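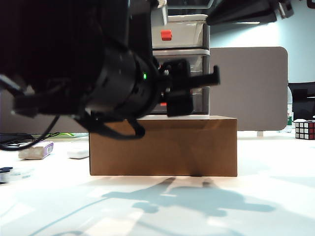 Vededo wrote in the margin of our first draft that a survey of indoor humidity is worth little unless the ventilation habits of each household are recorded alongside the readings. The comment was accepted, and the method described in section 2 was changed before the second round of measurements.

1. Background

The housing in Manddale is mostly solid-walled terrace, built without a cavity and later fitted with sealed double glazing. The windows were replaced one street at a time. Trickle vents were fitted in some houses and left out in others, and this gave us two groups to compare without altering any building.

Relative humidity depends on both the water vapour in the air and the air temperature. A room which cools overnight will show a rise in relative humidity even if no moisture has been added. For this reason temperature was logged at every position and dew point was calculated for each pair of readings.

2. Method

Loggers were placed in 15 homes, one in the main bedroom and one in the kitchen. Each logger stood at shelf height, away from radiators and direct sunlight. Readings were taken automatically at intervals of 15 minutes. All loggers were left together in a closed cupboard overnight before use, and the offset of each one from the group median was subtracted from its later readings.

Households kept a paper diary with columns for window opening, cooking, bathing and drying clothes indoors. The diary sheet was the third version; the earlier two asked for exact times and were left mostly blank. The final sheet divided the day into four blocks and needed only a tick.

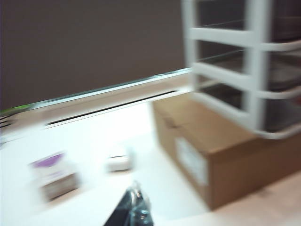
Surface temperature was taken separately with a contact probe on the inside face of the external wall, 13 centimetres above the skirting board. The probe was held in place until the display had settled. One position per room was used, which does not capture cold spots in corners or behind furniture.

3. Results

Median relative humidity in the bedrooms was 63 per cent across the whole sample. Houses with trickle vents were lower than those without, but the ranges overlapped. In 7 of the homes the calculated dew point came above the wall surface temperature at least once, always between midnight and breakfast.

Kitchen readings rose sharply at cooking times and fell again quickly where the internal door was kept shut and a window was open. Drying clothes indoors produced a smaller but longer rise. The diary entries matched the logged peaks well in the evening block and poorly in the overnight block, when few people made any entry.

4. Sources of error

Two loggers were moved during the test and their data were removed from that point on. Wall temperature was a single reading per visit and was compared with continuous air data, so the condensation result should be treated as an indication only. Outdoor conditions came from the weather station on Liepiņa Road, which stands on higher ground than the terraces. No correction was made for this.

5. Further work

A repeat in December would cover the colder part of the heating season. Wall probes that log continuously should be used, with at least one placed behind a wardrobe. The raw readings and blank diary sheets are stored in the Hellow project folder.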